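Where Everything Lands: Small Tips for Desks, Drawers and Kitchen Counters
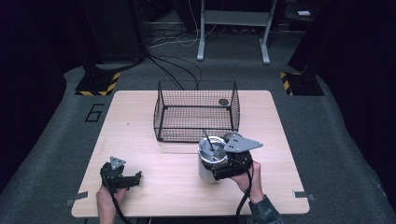 HENDANHAM, December

My grandmother had a saying about drawers that I won't repeat, but the gist was that a drawer will fill itself if you leave it alone long enough, and after a good many years of keeping house I believe her. Every winter, when it's too dark to do anything useful outdoors, I go through the small stuff. The big closets can wait until spring. What I mean is the pens, the rubber bands, the batteries that may or may not be dead, the tiny screws from a lamp we no longer own.

Start with one surface. I do the kitchen counter first, usually right after breakfast with the second cup of coffee, and I put everything that doesn't belong there onto a tray. Then the tray goes to the table and I sort sitting down. (Sitting down matters more than you'd think! I used to do all this standing up and I'd quit halfway through.)

A wire mesh basket is my favorite catchall. You can see through the sides, dust falls out of it, and it wipes clean with a damp cloth. The one drawback is that thin things slip through or get wedged in the corners, so if you're keeping paper clips or pins in mesh, cut a piece of thick felt to fit the bottom. I've also used the lid of a shoebox, trimmed down, and it held up for years.

Metal cans are the other thing I couldn't do without. A plain open can stands up straight and holds pencils, wooden spoons, knitting needles, paintbrushes, whatever is long and thin and likes to roll off a table. If you're saving food cans, use the kind of opener that leaves a smooth edge, and run a cloth (never your finger) around the rim to check it. Soak the label off in warm water with a spoonful of baking soda. The glue that's left behind comes away with a little cooking oil and a good rub, then dish soap to get the oil off again.

For tall things in a light can, put a handful of clean pebbles or dried beans in the bottom so it doesn't tip. I had ten long spoons in one can by the stove last year and it went over every time I reached for the ladle.

If the can is going to live somewhere damp, by the kitchen sink for instance, dry it well every week and set it on a cork coaster. A rust ring on a wooden countertop is a misery. I've had some luck with lemon juice and salt on a faint one, left a few minutes and then wiped off, but test it someplace hidden first, as lemon can lighten the wood.

On rubber bands: keep a few and let the rest go. Mine came mostly from the vegetable boxes we get from Bodin, and by the time I finally emptied the drawer there were 388 of them, counted by my niece on a rainy afternoon for a penny apiece. Old ones go sticky and will mark a painted drawer. The good ones I loop over a cardboard tube.

Batteries get their own lidded plastic box, never loose in with coins and keys. Little round ones should have a strip of tape across them before you put them away or take them in for recycling, and please keep them up high if there are small children in the house.

Pens, you simply have to test. Scribble each one on the back of an envelope, and if it skips twice, out it goes. I know it feels wasteful. Pencils, on the other hand, I keep down to the last stub, because my mother did, and a short pencil is just right for the grocery list on the refrigerator door.

Last, leave a bit of room. A basket packed to the brim is one you'll dig through and then dump out on the table, and there you are again with the whole lot in front of you. I like mine half full at most. The lamp screws, by the way, are still in an egg cup on the windowsill, and I still can't bring myself to throw them out.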